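Four nights with the Stollow deck

I finally put the Stollow deck together last month and played it on the ladder for four nights. It went worse than I expected, but I think the list is close, so these are my notes.

For anyone who skipped the last set: Stollow is the six-mana legendary that copies the last spell you cast each time you play a card from the discard row. Most people paired it with cheap draw spells and ran out of steam by turn eight. Paavo Lehtinen posted a slower version on the forum in April with 2 copies of Menarholm Gate and no draw at all past turn three. I copied that one and swapped a few cards I didn't own.

The early game is fine. You trade, you heal a bit, and you keep Gate in hand even when it looks slow. I threw it back in the mulligan for the first two nights and lost nearly every game against aggro. Once I started keeping it, those matches got close to even.

The trouble is Prendergast. He is in every control list right now, and when he comes down he locks the discard row for two turns. If you have already spent your removal, you just sit there. I tried holding a silence effect for him, but then it sits dead against everything else.

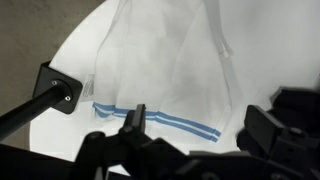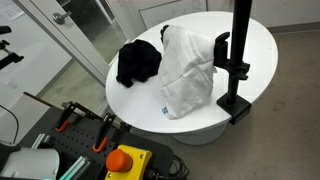
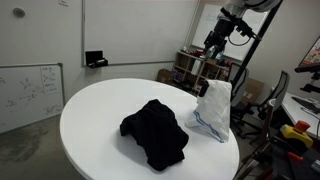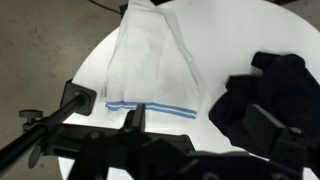 White fabric in all four, with a black cloth next to it in the last three.

I cut one Menarholm Gate for a single Vernetti the Broker on the third night. He costs four and lets you play from the discard row even while it is locked, but only the leftmost card. That means you have to plan what you discard and in what order, and I got it wrong several times. When it does line up, you can drop Stollow into a Prendergast lock and still copy something useful. I won two long games that way and lost another to the turn timer.

I would not craft Stollow for this. He is 100 percent a card you play if you already have him. Vernetti is safer, and I expect he will show up in other decks once people get tired of the current dragon list. The Gate is a common, so get both copies anyway.

Changes for next time: put the second Gate back in, cut the big taunt, and try one more heal in the flex slot. The taunt was too slow against aggro and control players ignored it. I also want to test going down to a single board clear, though that might be greedy with so many token decks in the evening.

If you have a list that beats Prendergast without giving up the aggro matchup, post it in the comments. I'll be playing the new version after 9 p.m. most nights this week.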